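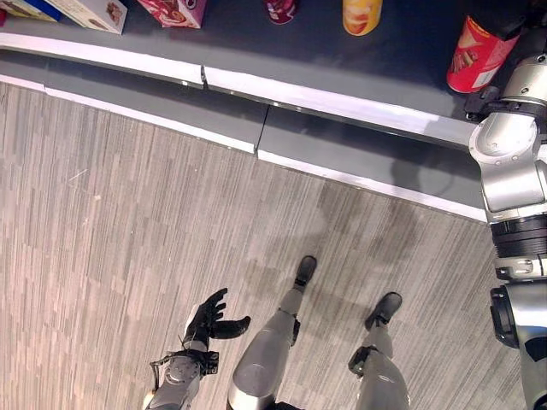
Section 3. Counting Stock on the Shelf

The Quan handheld counter is used for shelf counts, back room counts and spot checks. All of these start from the Count menu and use the same keys, but a shelf count also records the position of each product from left to right. Work along the front of the shelf and scan one package at a time. Where a tilted carton partly overlaps the box beside it, as the cream-colored one does at the left end of the dark gray shelf, move the carton clear before you scan, or the reader may pick up the same code twice. Cans and other round containers usually have to be turned until the bar code faces you.

Before you begin, check that the handheld has been charged and paired as described in Section 2. A handheld that has not been paired can still scan, but the count stays in memory and cannot be sent.

You will need:

The Quan handheld, with wrist strap fitted
The Gremov charging dock, plugged in and connected to the store network
A user code with counting rights
The shelf tag sheet for the aisle, if your store uses printed tags

3.1 Starting a shelf count

1. Press and hold the orange key until the start screen appears.
2. Enter your user code and press OK.
3. Select Count, then Shelf.
4. Scan the shelf tag at the left end of the shelf. The aisle, bay and level are shown at the top of the screen.
5. Check the aisle, bay and level against the tag. If they are wrong, press Back and scan the tag again.
6. Press OK to open the count.

The status light turns green and the counter shows zero.

NOTE: If the shelf has no tag, select Enter by Hand in step 4 and type the shelf number. The handheld does not check numbers typed by hand against the store plan. A wrong number will not produce an error message until the count is sent.

NOTE: Only one handheld can have a given shelf open. If "Shelf in use" is shown, another user has opened that shelf or has left it open. See 3.6.

3.2 Scanning products

Hold the handheld a hand's width from the package and press the yellow trigger key. A red line appears. Place the line across the whole bar code and keep still until you hear one short tone.

1. Scan the first package at the left end of the shelf.
2. Read the product name on the screen and compare it with the package.
3. Key in the number of packages in that facing, including those behind the front one.
4. Press OK. The handheld moves on to the next position.
5. Repeat for each product until you reach the right end of the shelf.
6. Scan the shelf tag again to close the shelf.

If you make a mistake in step 3, press Clear before you press OK. Once OK has been pressed, the entry can only be changed from the review list (see 3.4).

The handheld stores up to 194 positions in one count. When the memory is nearly full, a bar appears along the bottom of the screen. Close the shelf you are working on and send the count before you go on. Positions already stored are not lost if the memory fills up, but no new ones are accepted.

CAUTION: Do not look into the red line or point it at another person's eyes. Release the trigger key before you lower the handheld.

CAUTION: Do not rest the handheld on top of stacked goods. A drop onto a hard floor can crack the reader window, and a cracked window is not covered by the warranty.

3.3 Products that do not scan

Most missed scans are caused by glare, creases or a dirty reader window. Try the following in order.

Change the angle. Tip the handheld slightly up or down so that light from overhead is not reflected straight back. Shiny labels and shrink wrap are the usual problem.

Move back. A large bar code may be wider than the red line at close range.

Flatten the label. On bags and soft packs, hold the label flat with your free hand. Keep your fingers off the bars.

Clean the window. Use the cloth supplied. Do not use paper towels or glass cleaner.

Key in the number. Press the # key, type the digits printed under the bars and press OK.

After 3 failed reads in a row, the handheld gives a long low tone and opens the # screen by itself. You can return to scanning by pressing Back.

If the product name is shown as "Unknown", the bar code has been read correctly but is not in the product file. Enter the quantity as usual. Unknown products are listed separately when the count is sent, and the office user can match them later in Flesero. Do not skip the position, or every product to the right of it will be recorded one place too far left.

Empty positions are recorded too. When you come to a gap with a price label and no product, press the zero key and then OK. Scan the price label if asked.

Multipacks are set up as one unit unless your office has changed the setting. Scan the code on the outer wrap and count the wrapped packs. If the wrap has been opened and single packages have been put out for sale, scan one of the single packages and enter those as their own position.

3.4 Reviewing a count

You can review a shelf at any time before it is sent.

1. Press Menu and select Review.
2. Use the arrow keys to move through the list. Positions are shown in the order they were scanned.
3. To change a quantity, press Edit, type the new figure and press OK.
4. To remove a position, press Edit, then Delete. The positions after it move up by one.
5. To add a position you missed, move to the one before it and press Insert. Scan the product and enter the quantity.
6. Press Back to return to the count.

An asterisk beside a line means that the quantity is very different from the last count. It is a reminder only. If you have checked the shelf and the figure is right, leave it as it is.

A letter K beside a line means that the product number was keyed in by hand.

NOTE: Deleted lines cannot be brought back. If you delete the wrong one, use Insert and scan the product again.

3.5 Sending the count

Counts can be sent over the store wireless network or from the dock. The dock is recommended for full aisle counts.

To send over the wireless network:

1. Close any open shelf.
2. Press Menu and select Send.
3. Wait until "Sent" is shown. Do not switch off the handheld while the arrow is moving.

To send from the dock:

1. Close any open shelf.
2. Place the handheld in the Gremov dock with the screen facing out. Press down until it clicks.
3. Sending starts by itself. The dock light blinks blue while data is being sent and stays blue when it is finished.

Sending a full memory from the dock takes around 2 minutes. Over the wireless network it can take longer, depending on signal strength.

When the count has been received, Flesero marks the shelf as Counted and clears it from the handheld. If "Partly sent" is shown, leave the handheld where it is and select Send again. Shelves that have already been received are not sent a second time.

CAUTION: Do not remove the battery before the count has been sent. The backup cell keeps the memory for a short time only.

3.6 Releasing a locked shelf

A shelf stays locked to the handheld that opened it. It is released when the shelf is closed or when an office user releases it in Flesero.

If you have the handheld that opened the shelf:

1. Press Menu and select Open Shelves.
2. Choose the shelf and press OK.
3. Finish the count and scan the shelf tag, or press Discard to drop it.

If you do not have that handheld, ask an office user to do the following:

1. In Flesero, open Counts and choose In Progress.
2. Select the shelf.
3. Click Release and confirm.

Anything stored for that shelf on the first handheld is kept there but is marked Old. It can be viewed and cannot be sent.

3.7 Tones and lights

One short tone: the code was read.
Two short tones: the code was read and the product is already recorded on this shelf. Press OK to add a second position or Back to cancel.
Long low tone: the code could not be read.
Green light: a count is open.
Yellow light: the battery is low. Finish the shelf and return the handheld to the dock.
Red light, steady: the memory is full.
Red light, blinking: fault. Switch the handheld off and on again. If the light is still blinking, see Section 7.

The volume of the tones is set under Menu, Settings, Sound. The low battery light cannot be turned off.

3.8 After use

1. Sign out by pressing Menu and selecting Sign Out. The handheld signs you out by itself if it is left alone for a while, but open shelves remain locked.
2. Wipe the case with a dry or slightly damp cloth.
3. Place the handheld in the dock.
4. Check that the charging light comes on.

If the light does not come on, lift the handheld out, wipe the metal contacts on its base and put it back. Replacement cloths, straps and batteries can be ordered through the Edham parts desk. Have the serial number ready. It is printed on the label inside the battery cover.

Continue with Section 4 for back room counts.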